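Health Advice > Eating Well > Salt in the Diet

Salt in home cooking: frequently asked questions

2019-01-27 -- Latemley Dietary Advice Service

Filed under: Food and nutrition, Adults

How much salt may an adult have in a day?

The recommended maximum for adults is 6 grams a day, the equivalent of one level teaspoon. This includes salt already present in bread, cheese, sauces and prepared meals, as well as any added in the kitchen or at the table. Children should have less, according to age.

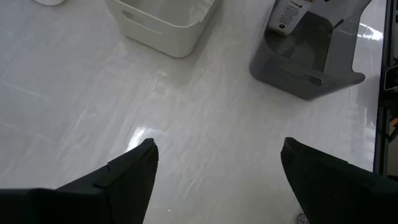 White surface with faint grey veining.

The label gives sodium and not salt. How do I convert it?

Multiply the sodium figure by 2.5. A food with 600 milligrams of sodium per 100 grams therefore contains 1.5 grams of salt per 100 grams. Anything above that level is considered high in salt and should be eaten less often or in smaller amounts.

Do herbs and spices count towards the total?
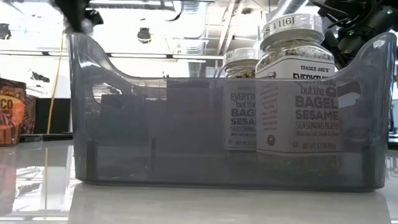

Plain dried herbs and ground spices contain very little salt and may be used freely. Blended products differ a good deal, and some list salt as the first ingredient. Jars of seasoning kept side by side, like the two in the storage bin, should each be checked separately, even where they are of the same brand. Stock cubes and gravy granules should be treated in the same way.

Can I use a salt substitute?

Many substitutes replace part of the sodium with potassium. They are not suitable for everyone -- people with kidney disease, and those taking certain medicines for blood pressure, should speak to their doctor or pharmacist first.

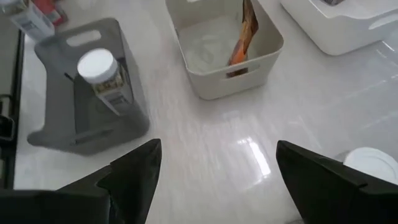

The same caution applies to reduced-sodium salts sold for use at the table. Sea salt and rock salt are not substitutes, and count towards the daily total in the same way as ordinary table salt.

Will food taste bland if I cut down?

It may do for the first few weeks. Most people adjust, particularly if the amount is reduced gradually. Lemon juice, garlic, vinegar and black pepper are all useful during this period.

Does the Service offer cookery sessions?

Yes. Low-salt cookery sessions are held at the Donlow Centre, with places for 20 people at each. Booking is required, and may be made at the Latemley reception desk. Patients with a special diet should mention this when booking.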